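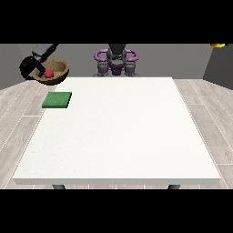
A square green pad on a white tabletop, with a round wooden bowl behind it.

Farah Yusof has been writing down her neighbors' soup recipes for three years, and she still gets up from her chair when she talks about them. When I ask which one started it all, she's halfway to the kitchen before she answers.

"Mrs. Nkosi's bean soup," she calls back. "Well, Oratile's. She'd hate me calling her Mrs. Nkosi. She brought a pot over the December my boiler went, and I ate it standing up in my coat. Then I went down and knocked on her door and asked what was in it."

What was in it, besides beans, was a spoonful of peanut butter and the rind of a lemon. Oratile Nkosi had never written any of it down. Neither had her mother. So Yusof sat at her table with a notebook while Nkosi cooked it again, stopping her hand every time she went to throw something in without measuring.

"She was very patient," Yusof says. "For the first hour!"

The notebook is now a website called Gistwood, and the website has 1,532 recipes on it, nearly all from people who live within a bus ride of the apartment building in Druro where both women have their homes. There are broths, chowders, a cold cucumber soup that gets more letters than anything else, and an entire section on what to do with the end of a cabbage.

I wondered how she gets people to talk. Plenty of good cooks will tell you there's nothing to tell.

"You don't ask for the recipe," she says. "You ask who they made it for last. Then they're off – and you get the recipe anyway, but you also get the brother-in-law who won't eat carrots, and that's why there are no carrots in it. I love that. I always put the brother-in-law in."

She does, too. Every entry on Gistwood has a few lines on where the soup came from, and I lost most of an evening to them. One barley soup carries an argument between two sisters over dill, printed in full, with both versions given below it. Yusof has tried each of them and won't say which she likes better.

Nkosi joins us toward the end of the afternoon, with bread. She tests everything before it goes up, and she's the stricter of the two about salt.

"Farah would publish 'a good handful,'" she says. "Whose hand? My hand is small."

"A handful is a lovely measure," Yusof says.

"It's a lovely measure for you."

They are working on dumplings next. Yusof has a list of doors to knock on, and she reads me the names with real delight, flipping the page over to check the back. The first is a retired baker on the third floor who has already said no twice. She's going again tomorrow, with a jar of the bean soup.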